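Gray paint in small rooms: your questions

Does pale gray make a room look bigger?
The paint companies say so. I'm not convinced. Ours looked flatter, and the corners got harder to read.

Is the expensive stuff worth it?
We paid 184 dollars for Sollow on the hall and 40 for a can of Ulline in the back room. By October I couldn't tell them apart.

Will a gray stay neutral?
Don't count on it. Most lean cool in one spot and a little beige in another, whatever the chip promises.
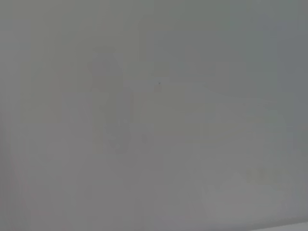
A reader in Borkik objects that her gray never shifted at all, and that I should blame my light bulbs before the paint. Maybe – but I tried three kinds of bulb and the blue kept creeping in.

Do I need a sample pot?
Yes. Brush it on two walls and look again at 4 p.m.

Can I skip the primer?
The can says you can. I did, and ended up putting on a third coat.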